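December 2021

Home from Ikthorpe since last night and I still have the exchange program in my head, so I'm writing while it's fresh (and while I should be unpacking, oh well). I left in October with one suitcase and maybe 200 words of the language. Most of those were foods!

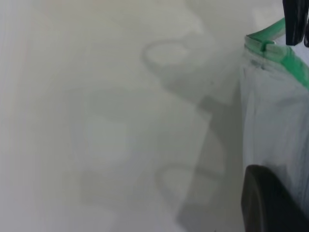

The first 3 weeks were rough. I got lost on the way to class, ate crackers for dinner and called home way too much. Then a girl on my hall dragged me along on the night bus to Wanar and everything got easier. We were 20 students on that bus, singing badly, and I slept through the only mountains on the route.

Wanar was freezing and I loved it. I bought a scarf at the market and paid 60 for it, way too much, but I was so proud of bargaining at all that I didn't care.
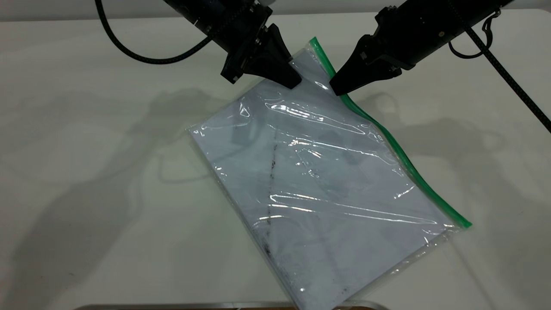 Credits are the boring part. Akande took my history course right away, but the language one needs another form, and the office is closed until after the break. I'll call then. Mom wants me to stay put for spring and I get it, but I keep looking at the page for the Clenus summer term. Applications open soon and I've already started my essay, two paragraphs, both terrible.

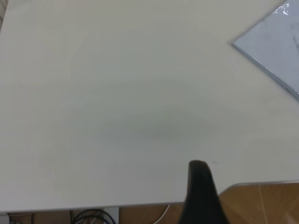
Clear tabletop, with a packet up in the corner.

Laundry next, then a very long nap.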